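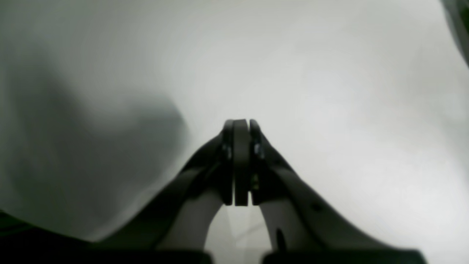

Mundeck Garment Words

A word list of clothing terms in everyday English, with short definitions and spelling variants
Maintainer: Sachiko Honda
Last update: Sunday, September 11, 2022

What is in the list

The list has 1,112 entries. Each entry is one word or one short phrase that people use when they talk about clothes: parts of a garment, kinds of fabric, ways of sewing, washing and folding. More than 800 of them have an example sentence. The other entries have only a definition for now.

I started the list when I was translating sewing patterns for the Pilivine shop, and I could not find one place where "hem", "cuff" and "placket" were explained in simple words. The dictionaries I had were either too short or written for tailors.

Files

words.csv - the main table
variants.csv - 115 pairs of spellings, for example "gray" and "grey"
sources.txt - where the definitions come from
old/ - the first version, please do not use it for new work

Columns in words.csv

id: a number, never used again after an entry is deleted
term: the word in lower case, except for names
part: noun, verb or adjective
group: garment, part, fabric, care or sewing
definition: one sentence, at most 25 words
example: one sentence, can be empty 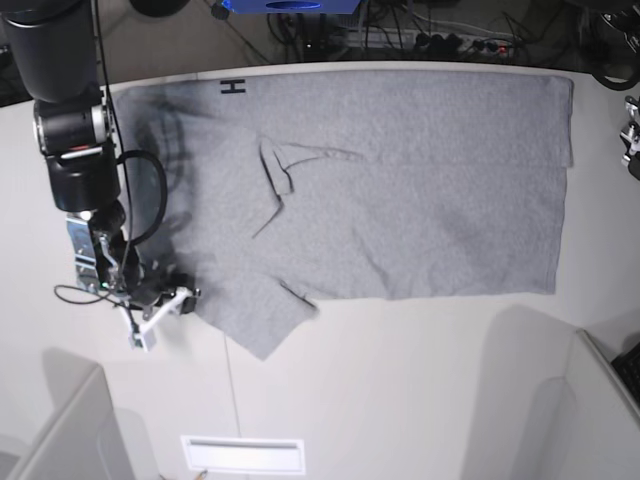

Gray T-shirt laid flat on a white table, with a sleeve folded over the body.

How the definitions were written

I wrote a first text for every entry, and then Adeyemi corrected my English. When we did not agree about a meaning, we kept both in the same field, with a semicolon between them. "Jumper" is such a case. In the care group we tried to avoid words that are themselves in the list, but it was not always possible.

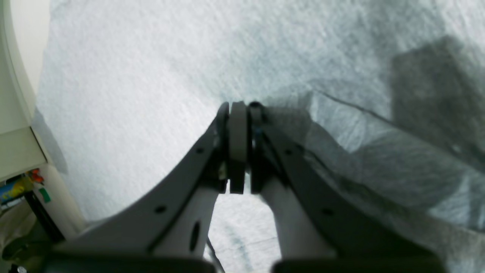

Two gray gripper fingers, tips together.

Known problems

The fabric group is weak. It has many names for cotton knits and very few for wool.
Some terms are regional and are not marked yet.
"Madidov stitch" is a name from one pattern book only. I am not sure if it should stay.
Open the CSV files as UTF-8 - some programs break the accents in the French terms.

License and corrections

You can use and change the list freely if you keep the name of the project. Please send corrections with the id of the entry, one entry per message.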